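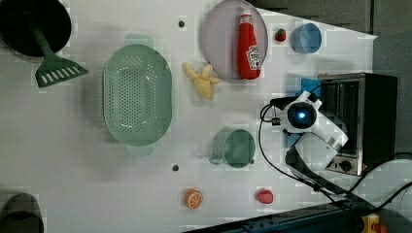

One reader wrote to us that her children always want the strawberry and the bananas first, and that the pan stays in the box until somebody asks for it. We have had the same remark from other families. The play kitchen set of the Gridemo toy library can be borrowed for 16 days, with the colander, the plate and the spatula included. Please wash all pieces in warm water before you bring them back. The next exchange is on 11/15/20, and 18 sets are ready for lending.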